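Sobre la fruta pequeña y la fuente ovalada

Con la llegada de mayo, este blog retoma la serie dedicada al servicio de mesa en el hogar. La entrega anterior trató de las mantelerías y de su conservación; la presente se ocupa de una cuestión más modesta, pero que ha motivado varias consultas de los lectores: cómo presentar la fruta de tamaño reducido cuando se dispone de una sola fuente y de poca cantidad de cada variedad.

Se entiende por fruta pequeña, a los efectos de esta entrada, la que se toma con los dedos y se consume en uno o dos bocados. Quedan incluidos los cítricos enanos, las uvas, las cerezas, los longanes y los tomates cereza, que en esta casa se sirven con la fruta desde hace años. Quedan fuera las ciruelas y los albaricoques, que exigen plato individual y cuchillo.

La elección de la fuente

El frutero alto de pie resulta adecuado para piezas grandes. Con fruta pequeña ofrece un resultado pobre: las piezas ruedan hacia el fondo, se amontonan y las de abajo no se ven hasta que alguien retira las de arriba. La fuente llana y ovalada permite, en cambio, formar un grupo bajo en el centro y dejar el borde libre. Cuando la vajilla lleva decoración en el ala, conviene respetarla. Un borde con flores cubierto de fruta pierde su razón de ser.

La autora utiliza de manera habitual dos fuentes. Una procede de la casa Plellen, es completamente lisa y se reserva para las comidas con muchos comensales. La otra es blanca, con flores rosadas, y se emplea a diario. Para una sobremesa de dos o tres personas basta con esta última.

El orden de colocación

No existe una regla única. El procedimiento que aquí se sigue consiste en colocar primero las piezas de color apagado, que en este caso son los longanes, y repartir después los tomates y los cítricos entre ellas. De este modo los rojos y los naranjas quedan separados por tonos pardos y el conjunto se lee mejor desde cualquier lado de la mesa. La colocación por hileras, que se ve en algunos establecimientos, tiene un aire de escaparate poco apropiado para una casa.

Se recomienda trabajar con la fruta ya lavada y seca, dispuesta sobre el propio mantel, al alcance de la mano, y pasarla a la fuente pieza por pieza. Las que presenten golpes se apartan en ese momento. Las pequeñas cicatrices del tallo, frecuentes en la cáscara del longan, no constituyen defecto alguno. Tampoco es necesario retirar el rabillo verde de los tomates – al contrario, ayuda a distinguirlos a primera vista y facilita cogerlos.
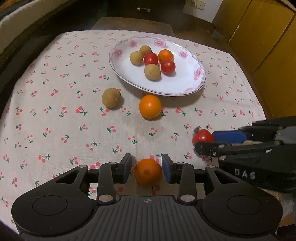

El mantel

El mantel de cerezas sobre fondo blanquecino ha recibido elogios y alguna objeción. Se ha señalado que un estampado de fruta bajo una fuente de fruta resulta redundante. La observación es atendible en una comida formal, para la que se aconseja un mantel liso. En la mesa de diario, un dibujo menudo admite bien la compañía de la vajilla floreada, siempre que ambos sean de escala pequeña.

En cuanto a las manchas, los tejidos claros acusan pronto los tonos amarillentos y parduzcos, y este mantel ya tiene la suya. Para las manchas de fruta se ha probado en casa el jabón en pastilla Vetex, aplicado en seco sobre la tela y aclarado con agua fría al cabo de un rato. El resultado es bueno si se actúa el mismo día. En las marcas antiguas aclara el tono sin eliminarlo, y la autora ha optado por convivir con ellas. No se aconseja el uso de lejía sobre manteles estampados.

Cantidades y precio

Para quienes han preguntado por el gasto, se facilitan los datos de la última compra en la frutería Čierny: 200 gramos de tomates cereza, que alcanzaron para la fuente y para una ensalada, y 158 gramos de longanes. Los cítricos se adquirieron sueltos. El importe total fue de siete euros, cantidad razonable si se tiene en cuenta que los longanes no siempre se encuentran y que su precio varía mucho de una semana a otra.

El longan se conserva en el frigorífico hasta siete días, dentro de una bolsa de papel. Los tomates deben permanecer fuera, a temperatura ambiente, y no conviene guardarlos junto a los cítricos en un recipiente cerrado. La fuente se compone poco antes de sentarse a la mesa y lo que sobra vuelve a su lugar esa misma noche.

Servicio en la mesa

Junto a la fuente ha de ponerse un cuenco vacío para cáscaras, huesos y rabillos. Es un detalle que se olvida con facilidad y que obliga a los invitados a dejar los restos en el plato del café. El longan se pela con los dedos a partir de la cicatriz del tallo; si hay niños pequeños, debe servirse ya pelado, deshuesado y partido, y los tomates, cortados en cuartos a lo largo.

La próxima entrada estará dedicada a las jarras de agua, con especial atención al modelo Trultada, por el que varias lectoras se han interesado. Las consultas sobre fuentes y fruteros pueden dejarse, como de costumbre, en los comentarios.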